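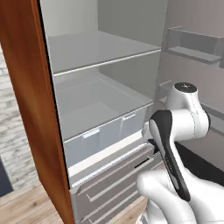
# Taking and Applying Flat Frames with a Small Refractor

Flat frames correct for uneven illumination across the sensor and for the shadows cast by dust on filters and on the camera window. The procedure set out on this page applies to the Stinum refractor and the Detau monochrome camera issued to members of the Llewellyn observing program. It may be used with other instruments if the exposure values are adjusted.

## Before you begin

Flats must be taken with the optical train exactly as it was during the night's imaging. Do not rotate the camera, refocus, or remove the filter wheel before the flats are complete. If any of these has been disturbed, the dust shadows will no longer line up with those in the light frames and the set should be discarded.

You will need:

- the telescope and camera, still assembled
- a flat panel with adjustable brightness, large enough to cover the dew shield
- a clean white cotton cloth, if the panel cannot be dimmed far enough
- the Culomus capture software, version used for the light frames

Cooling should remain on. The camera need not be at the same temperature as for the light frames, but the flats and their matching dark flats must share one setting.

## Taking the flats

1. Point the telescope straight up and park the mount. Turn off tracking.
2. Place the panel squarely on the dew shield. Check that no outside light enters at the rim.
3. Select the first filter. Set gain and offset to the values used for the light frames.
4. Set the panel to a low brightness and take a single test exposure.
5. Open the histogram. The peak should stand near the middle of the range. Adjust panel brightness first and exposure time second.
6. Keep the exposure longer than 300 milliseconds. Many panels flicker at a rate the eye does not notice, and shorter exposures may show horizontal bands.
7. When the test frame is satisfactory, record a sequence of 50 frames.
8. Repeat from step 3 for each filter. Narrowband filters pass much less light and will require a brighter panel, a longer exposure, or both.

Exposure times of several seconds are acceptable for hydrogen-alpha and sulfur. If the panel is at full brightness and the peak is still too low, remove the cotton cloth before lengthening the exposure further.

## Dark flats

Cover the telescope with its metal cap. For each filter, take dark flats at the same exposure, gain, offset, and temperature as the flats themselves. The filter position has no effect on a dark frame, so two filters with identical flat exposures may share one set.

Bias frames should not be substituted for dark flats with this camera. Its readout behaves differently at very short exposures, and the resulting correction is often too strong in the corners.

## Applying the correction

In Culomus, open the Calibration tab and load the files in this order: dark flats, flats, darks, lights. The software builds a master flat for each filter it finds in the file headers. Confirm that the filter names match across all four groups. A flat labeled "R" will not be applied to a light frame labeled "Red," and no warning is shown.

Calibrate one light frame and stretch it strongly before processing the full night.

- **Dark corners remain.** The flats are too weak. Check for stray light at the panel rim.
- **Bright corners appear.** The correction is too strong. Check that dark flats were loaded and that the offset matches.
- **Dust rings show a bright edge on one side.** The camera or a filter has moved since the light frames were taken.

## Storage and reuse

A set of flats may be reused only while the equipment remains assembled. Members with a permanent pier generally retake flats once a month and after any cleaning. Members who set up in the field should take them at the end of every session.

Master flats may be kept in the shared archive. Each member's folder is limited to 500 files, and individual flat frames should be deleted once the master has been checked. Questions about archive access should be directed to Arwel Bowen, equipment coordinator.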